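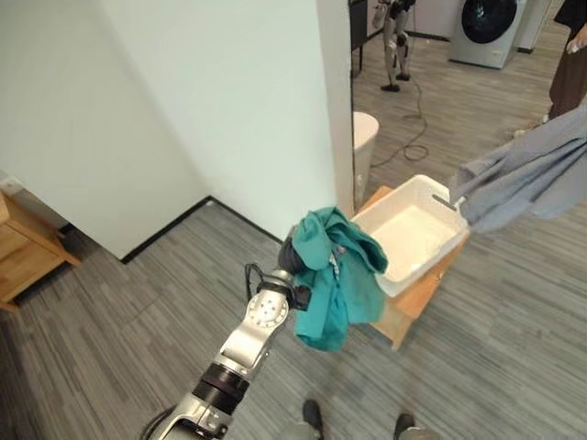

Abbildung 4: Zwei Kleidungsstücke neben der leeren weißen Wanne auf dem niedrigen Holzhocker.

4.2 Wäsche im Raum: Höhe, Rand und Falten

Besonders ergiebig war für uns die Frage, wo ein Wäschebehälter eigentlich stehen soll. Im Teilprojekt Ornura haben wir dazu 26 Anordnungen verglichen, und schon der Hocker in Abbildung 4 zeigt, wie viel in einem so schlichten Möbel steckt! Er hebt die rechteckige Kunststoffwanne vom Teppichboden ab, bleibt aber niedrig genug, dass der Blick von oben hineinfällt.

Ebenso spannend ist der Stoff selbst. Das türkisfarbene Teil hängt zerknittert in lockeren Falten herab, das graublaue Hemd breitet sich dagegen weit aus – mitsamt Ärmel. Wer Wäsche nur als gefalteten Stapel kennt, unterschätzt diese Formenvielfalt gewaltig. Für die Beschreibung der Stücke verwenden wir deshalb das Choi-Schema, das hängende, geraffte und aufliegende Partien getrennt erfasst und sich bei Oberteilen wunderbar bewährt hat.

Offen bleibt der Einfluss des Wannenrands. Ein flacher Rand lässt Ärmel leichter nach außen rutschen, hält den Inhalt aber gut sichtbar. In der Oktoberreihe in Flarnonbridge verglichen wir dazu 30 Füllungen; die Auswertung nach Stoffart folgt in Abschnitt 4.3.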